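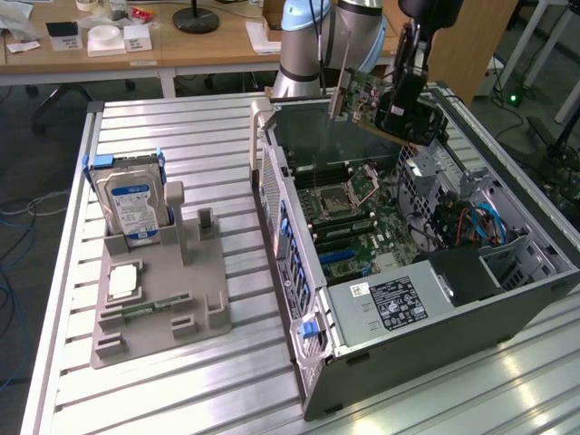
**Kodikara: teaching an arm to build a PC**
Project report, 3/31/22

My part of Kodikara was collecting the examples — the bit everyone thinks is dull, and I loved it! Our learner copies what it's shown, so it needs loads of demonstrations of parts going into a desktop case: expansion card, memory, processor, hard drive. I set a target of 1000 back in October and ended up with 1305 (1325 if you count the ones I threw out for bad timestamps).

Each part has its own place in the grey printed tray, and the tower lies open on its side next to it. I drove the arm by hand, saved the run, put everything back and went again. Memory was the fiddly one, and I rewrote its start position seven times before I was happy.
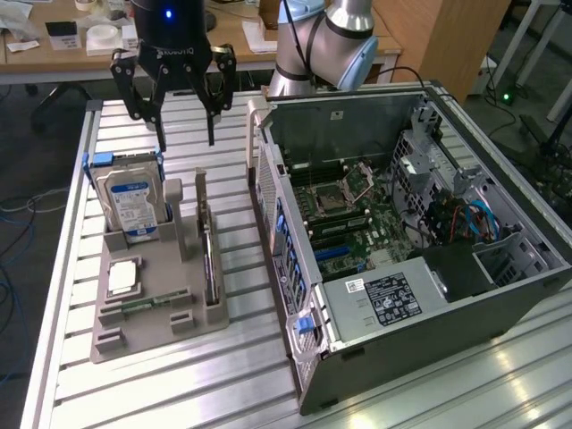 Kodikara reckoned I should have kept the failed grasps too, as a learner that only ever sees tidy runs has no idea how to recover from a messy one. Fair point, and I've changed the logging script so it labels failures now (it used to bin them, sorry). Next job is shifting the tray a bit between runs — at the moment the model may just be learning where I like to put it.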